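Installing Tusten from Disc

Before you begin, confirm that the computer has 5 GB of free space and a working Internet connection. The disc holds only part of the game — the remainder is downloaded through the Holroyd launcher.

1. Insert the disc and open the launcher.
2. Sign in and select Redeem Code.
3. Enter the code printed inside the case, then select Install. 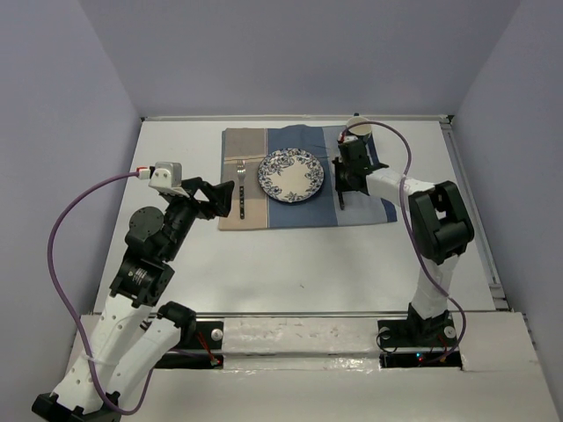
Table with a plate and fork on a striped placemat.

If the launcher displays Error 302, sign out, restart the computer and repeat step 3. Saved games are not affected.

Each code may be redeemed once only. Players who require a replacement should contact Drilard Support and have proof of purchase available.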